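4.2 Comparison of finger pads

We compared two pads on the same hand-held gripper: a flat silicone pad and a split pad with a textured surface. The fingers, the camera mount and the recording software were the same in both conditions. All recordings were made in furnished rooms in Cokville, using the Trolel controller for logging. Each pad was used for 1,450 grasps, and the gripper opening was logged throughout.

Operators picked up household objects and set them down at a marked spot. A grasp counted as a slip if the object moved against the pad before release. The flat pad did well on boxes and jars but slipped more often on thin cloth and on the rims of plates. The split pad held these better, though it took longer to let go of light items – a problem we return to in Section 5. Pads were replaced after 40 sessions.
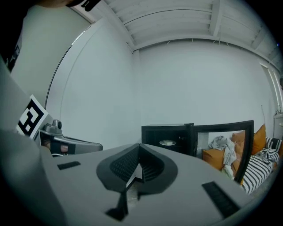

Figure 6. View from the gripper camera with the split pad fitted.

Finger tracking was the second point of comparison. The controller estimates the opening from camera frames alone, so a change in pad must not disturb the estimate. The square black-and-white marker on the finger at the left of Figure 6 is tilted toward the camera, and its bold pattern stands out against the pale gray finger. Strong distortion near the rim of the lens remains a concern, and we calibrated the camera again after every pad change. The same calibration routine was used for both pads.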